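Keeping a white matte table top clean
2021-12-26, by Ginevra Pellegrini

After the holidays I get always the same question from my sister and from two neighbors: how do you keep the white table so white? I have a matte white top in the kitchen since we moved to the Sartori building, and in the beginning I did many things wrong with it. So I write down what I do now.

The first thing is dust. A matte surface holds fine dust more than a shiny one, and if you go over it directly with a wet cloth you make a gray paste. I wipe first with a dry microfiber cloth, in straight lines, from the back to the front. Then I shake the cloth out of the window.

For washing I take 400 ml of warm water and a few drops of dish soap. It must be very little soap. Too much leaves a film, and on matte white this film looks like a cloud when the lamp is on. Wring the cloth well, wipe, then go again with clean water, and dry at the end with a cotton towel. 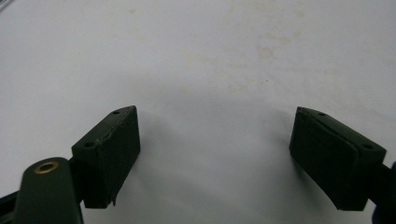
Coffee and tomato sauce are the worst. If the spot is fresh, put a wet paper towel on it and wait a minute, then lift it. If it is old, mix baking soda with water until it is like yogurt, leave it on the spot for ten minutes and take it away with a soft sponge. Do not press. When you rub a matte finish hard in one place, it becomes shiny there, and the shiny place does not go away again. I have one near the stove, from a cream cleaner of Rustetti that I used for nearly 2 years before I understood.

Marks from rubber feet and from dark plastic are a different problem. Soap does not move them. I use a white school eraser, the soft kind, and very light circles. Try it first in a corner. Prys Gronow, who painted our shelves, recommends alcohol on a cotton pad for the same marks, but on painted wood I would be careful with this.

Please keep away from a white top:
steel wool and the green side of the sponge
magic erasers, more than once in a while
anything with wax or oil for furniture
hot pans without a mat under them
newspaper, when it is damp

I do the full wash on Sunday evening and only the dry cloth on other days. In February, when the heating is on and the windows stay closed, I do the dry cloth twice a day.

Microfiber cloths I wash at 60 degrees without softener. With softener they stop to take the dust and only push it from one side to the other.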